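Opinion | Books & Reading

Star ratings are doing small fantasy novels no favours

I have reviewed self-published fantasy for seven years, and for most of that time I put a score at the bottom of every piece. In February I stopped. A few readers wrote in to ask why, so I will set it out properly.

The book that changed my mind was Urnwood by Floarea Olteanu. It runs to 465 pages and the first hundred are hard going. The heroine, a ferrywoman called Murby, barely speaks. Then she takes a dead man across the river and the whole book wakes up. I gave it three stars, which was the sum of a dull opening and a very good second half, and my review said so at some length. I doubt many people got that far. They saw three stars and moved on to something else.

A score asks a reader to trust my taste without knowing what it is. I like slow magic, bad weather and stories where the monster has a point of view. I have little patience for prophecies. Someone who loves a prophecy should be able to read my complaints and buy the book on the strength of them. That happens with words – it hardly ever happens with a number.

Sheyla Flores, who writes fantasy herself, disagrees with me. Her argument is that shops sort by rating, and a new author with 24 reviews needs every star she can get. She is right about the shops. I still think a reviewer's first duty is to the person deciding whether to spend an evening with the book, and the shop's sorting is a matter for the shop.

There is also the question of what scores do to the reviewer. I used to settle on the number halfway through and then read the rest looking for support. Without it I take more notes, and I change my mind more often.
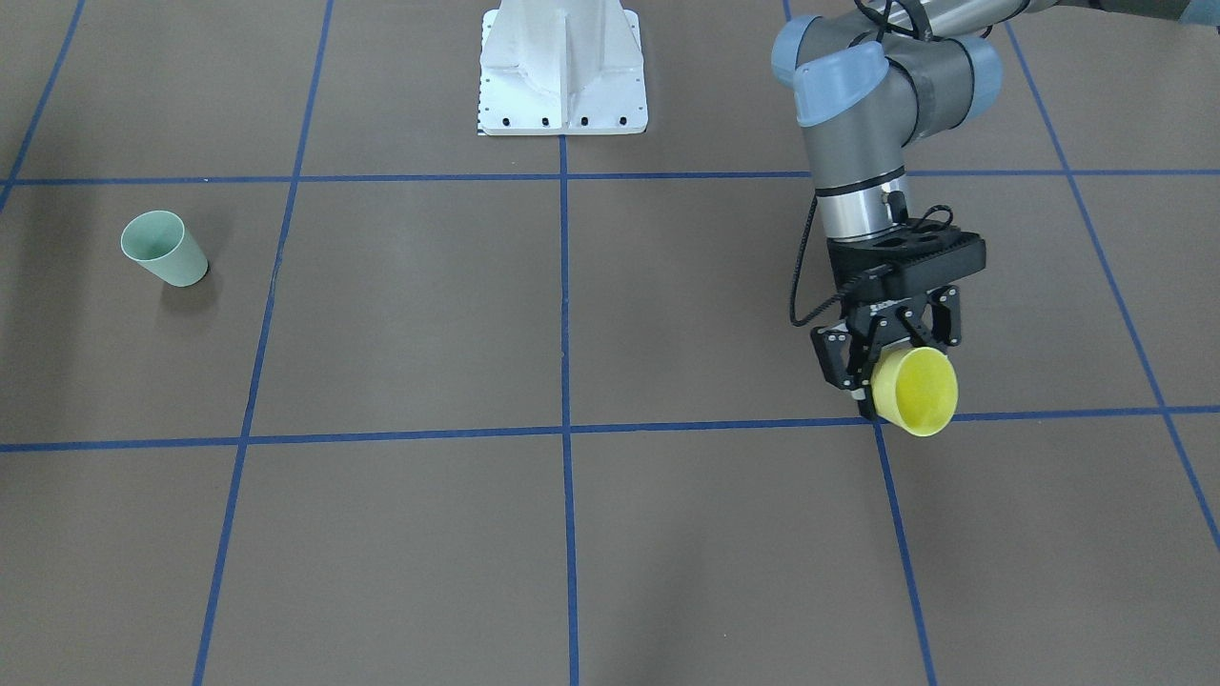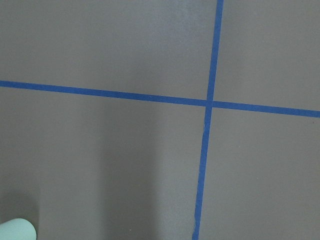
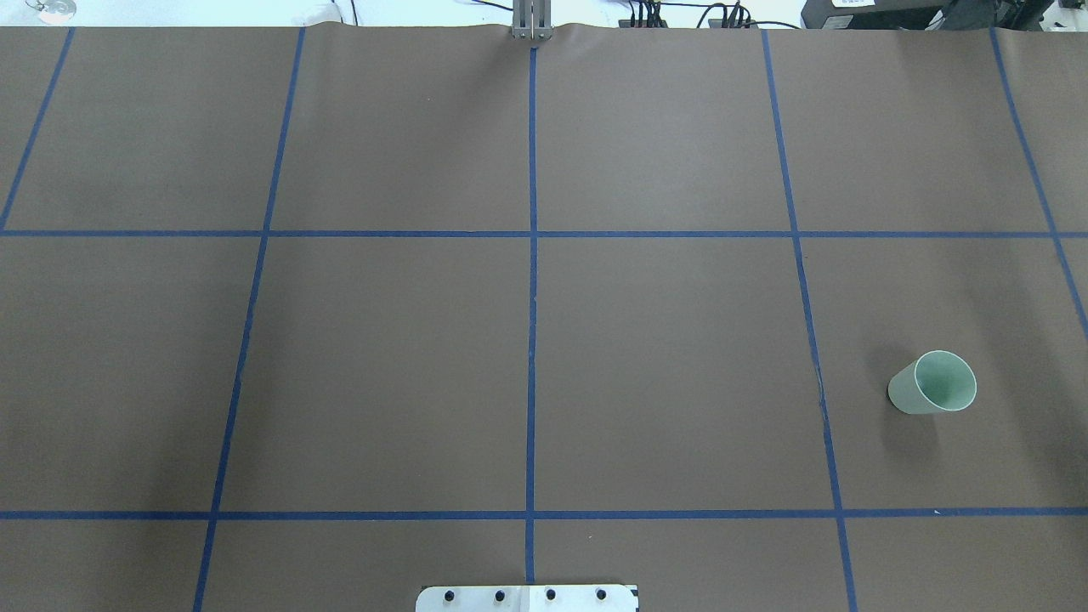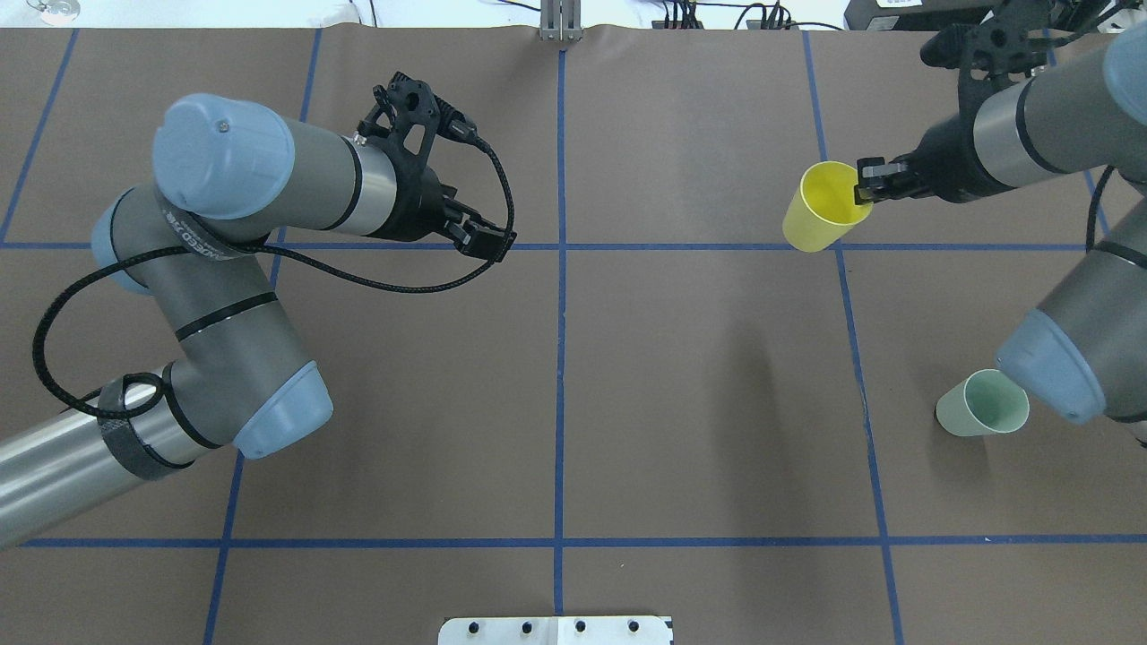
What I will do instead

Each review will now end with two short lines, one on who might enjoy the book and one on who should probably leave it. The old scores will stay where they are. Taking them down would mean editing 400 pages, and I would sooner be reading.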